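Winmont bench notes, 13 August 2025

# The grip fault, with pictures

Several of you asked for something to look at after the talk last week, so I finally sat down with a pot of coffee and put up a small gallery. There are only 3 pictures, and I've written far more around them than a gallery really needs, but those of you who know me will have expected that. If you weren't at the talk, the short story is that our processor-handling arm at Winmont let go of a part when it had no business letting go of anything, and it took us a good part of the summer to understand why.

The task itself sounds easy when you say it out loud. The arm picks up a processor, carries it over to the gray practice plate we keep mounted in a computer case, and sets it down in its holder. Later it takes the part out again. A person can do this while thinking about lunch. An arm has to be told how hard to squeeze, how far to travel, and what to do when the world isn't quite where it expected, and on that last point we had been a bit too trusting.
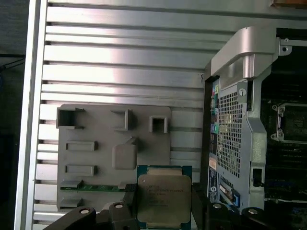 Our trouble was in the signal that tells the arm it has hold of something. The software we were running, a package called Tralov, checked the grip once when the fingers closed and then simply believed that answer for the rest of the trip. If the part crept a hair during the carry, the arm never heard about it. I've always thought this is a stage where you want the machine paying close attention, with a Xeon standing upright between two black fingers and the open case close by on the right, and an empty socket farther inside on the motherboard. There's very little holding that part except friction and good manners! On the day of the drop, the fingers opened slightly partway through a move, the software reported a good grip right to the end, and the processor landed on the bench with a small flat click that I can still hear if I think about it. The arm then carried on, placed nothing at all very carefully, and logged a success.

That last bit bothered me much more than the drop. Parts get dropped in every shop I've ever worked in, by people and by machines, and I've let go of a few good ones myself. But a log that says everything went fine is a different sort of problem, and when Hortensia Paredes went back through our records, she found 3 more runs with the same pattern in the finger readings, all of them marked as completed. We had walked right past them.

Hortensia is the one who found the cause, too, and I want that written down somewhere other than my own memory. She ran 400 carries at low speed with the readings saved the whole way along, and 47 of them showed the grip loosening. Every one of those came after the arm had paused on its way. During a pause the controller dropped to a lower holding current, a setting meant to keep the motor from warming up, and when the motion started again the current didn't always come back right away. You couldn't see it standing next to the bench. I know because I stood next to the bench for most of an afternoon, feeling sure I would.
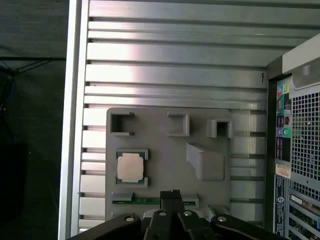
*The gray practice plate in the tower case, with a processor in its holder and the gripper down by the green strip.*

A word about the plate, as I had more questions on it than on anything else. I was stubborn about doing the repeat runs there and keeping well away from any working board. Bent socket pins are a miserable way to learn about holding current, and a gray plastic block doesn't mind being bumped. Our friends over at Torres lent us a second one in August while we had ours off for measuring, and they were very patient about getting it back (thank you, and yes, I know I still owe you the screws).

We made two changes. The holding current now stays where it is whenever the gripper has a part, pause or no pause, and we watch the motor temperature separately. The grip is also checked all through the carry, and if the reading slips below the limit, the arm stops where it is and asks for a person. It doesn't try to re-grip on its own. We argued over that one for a good long while, and I was on the losing side at first, but a second squeeze on a part that has already shifted can crack an edge or flick the thing across the room, and I came around.

There's a safety side to this that I'd ask you to pass along to anyone working on a similar setup. When the arm dropped the part, the natural thing was to reach in and catch it. I very nearly did, and the arm was still moving. We've since gone over the rules with everyone who uses the bench:

- Let it fall. Whatever it is, we can buy another one.
- Press the stop before your hand goes anywhere near the gripper, even if the arm looks parked.
- An arm that has stopped to ask for help is still powered. Treat it as though it's about to move.
- Write down what you saw before you clear the fault, and save the readings with it.

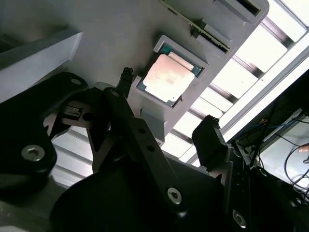

*A look up past the fingers toward a processor sitting in its pocket, with the ceiling lights beyond.*

After the changes we ran another 100 carries, with pauses put in on purpose at the most awkward spots we could think of, and had no loosening in any of them. I'd call that encouraging and leave it there for now. The group at Batoswood has the same controller on a heavier gripper, and they've offered to try our settings on their end. I'll be very curious to hear, as their parts weigh a good deal more than ours and the motor has to work harder — the temperature may turn out to be the thing that bites them.

Hortensia is writing up the finger readings properly, with the plots, and I'll add them to this page when she's happy with them. Meanwhile, if you run Tralov and your arm ever pauses with something in its fingers, please go and look at your old logs, including the ones that say everything worked.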